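Lostalton

Lostalton is a two-armed tabletop robot built in a shared workshop by Lorcan Duggan and Eimear Madigan. It was begun in June and first written up in the workshop's newsletter, Daltis, on Dec 26, 2022. The newsletter called it a "kitchen helper," a label that remains disputed.

Design

Both arms stand at the front of a walled table, beside a toothed rack. Each ends in a black gripper, with a purple cable run back along the arm to the base.

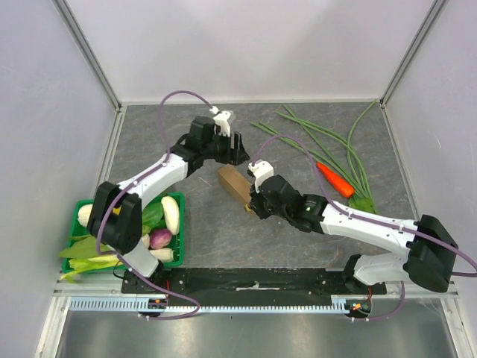
Lostalton with the right gripper against a brown block and a basket of produce at left.

The builders describe the cell as able to sort groceries. Published notes list 219 trials over seven weeks, but they do not say how many were stopped by hand, and no failure log has been released — a gap raised by Niamh Cullinane in her review of the project. Produce is a hard test, as limp beans and leafy greens have no fixed shape. Whether the arms cope with them better than with a plain box is not addressed in the notes.

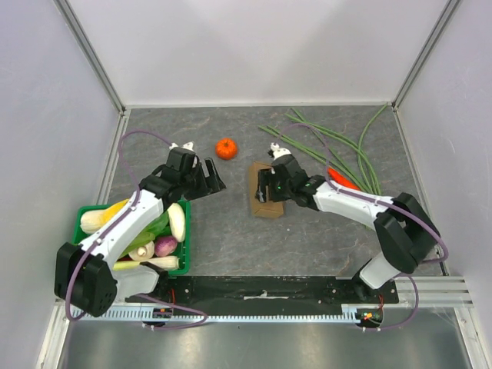

Reception

Cullinane repeated 40 of the trials and called the results "encouraging for boxes, thin for everything else." Duggan has said the sample was too small. A planned second version, Seruvdale, had not been shown at the time of the write-up.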